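Gilteo Allotment and Garden Society
Minutes of the April general meeting, held in the back room at Sturnum Hall

In the chair: Ravinder Boychuk

The meeting opened at 7.30 with the kettle already on and a good many people still taking their coats off, so the first few minutes went on saying hello, and very nice it was too after such a long wet winter. Apologies had been received from the Öberg family, who are away until the end of the month and have asked whether somebody would kindly open the vents on their greenhouse if it turns warm. Three hands went up at once, so that was soon settled.

Minutes of the last meeting

These were read and agreed, with one correction. The pear tree by the lower gate was put down as a Conference when it is a Williams, and the member who planted it would like that set right.

Seed potatoes and onion sets

The order came in good time and nearly all of it has been collected. A few bags of first earlies are still in the store and can be had at cost. There was a long and friendly talk on whether to chit or not to chit, in which the old hands and the newer members found themselves on the opposite sides to those anyone would have guessed. The chair let it run on for a while, as it was plainly being enjoyed, and then asked that we agree to differ until the crops are lifted.

Water

The top tank has been scrubbed out and is filling again. The lower one has a slow drip at the tap, and a new washer will be fitted before the weather turns dry. Members are asked once more not to leave hoses running in the troughs while they go off for a chat – we have all done it, the chair included. Butts are filling well and it would be a shame to waste them, so please use those first.
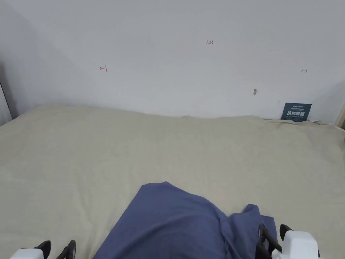

Plain white wall with small markings in red.

The Bronance plots

The strip we rent beside Bronance Lane came up next. It has been let go rather badly, with couch grass from one end to the other and brambles along the fence, but the soil underneath is lovely and dark and it seems a pity to give it up. After some discussion it was agreed to divide it into 4 half plots and offer them first to people on the waiting list, at a reduced rent for the first year in view of the digging. The fence side is to be left for wildlife, with the brambles cut back to a sensible width. Anybody with old cardboard is asked to flatten it, take off the tape and leave it by the gate, as we should like to cover the worst of the ground before the grass gets properly going.

A newer member wanted to know about bonfires, having been given different advice by different neighbours.

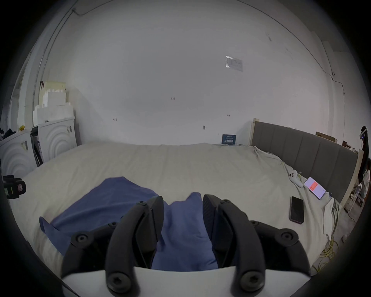

Can I burn my bramble cuttings on the plot once they have dried out?
Bonfires are allowed only from October to March, so please stack your cuttings at the back of the plot until autumn or bring them along to the shredding morning.

The chair added that the rule is there out of kindness to the houses behind us, who like to have their windows open and their washing out in summer. It was also asked that every heap be turned over before it is lit, in case a hedgehog has moved in underneath. This led to several hedgehog stories, which were much enjoyed and will not be set down in full.

Plant sale

Last year's sale raised some £40 after the hall had been paid for, and the feeling was that we could do better with more tomatoes and fewer marrows. Anyone with seedlings to spare is asked to pot them on now and label them clearly, as last year a whole tray of squash went out as cucumbers and we were still hearing of it in September. Trestle tables can be borrowed from the hall. Cakes are welcome in any quantity, and a note of what is in them would be a help to those who have to be careful.
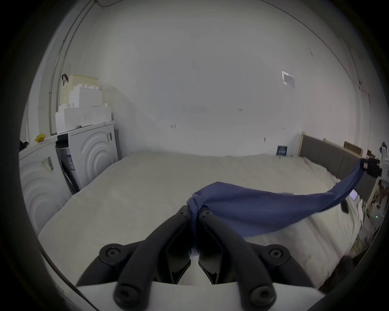 It was also suggested that we keep a small corner of the sale for swaps, so that people with one spare courgette plant need not go home with it. Everyone liked this idea. Pots and trays may be brought back on the same morning – clean ones, please, and stacked by size if you can bear to.

Any other business

The mower has been serviced and is starting on the first or second pull. The shed padlock is stiff and wants a drop of oil. Thanks were given to all those who turned out in the rain to mend the main path, and to whoever left the rhubarb in the store with a note saying to help ourselves, which a good number of us did.

The meeting closed at 9.15. The next one will be in the same room, and members are asked to bring their own mugs.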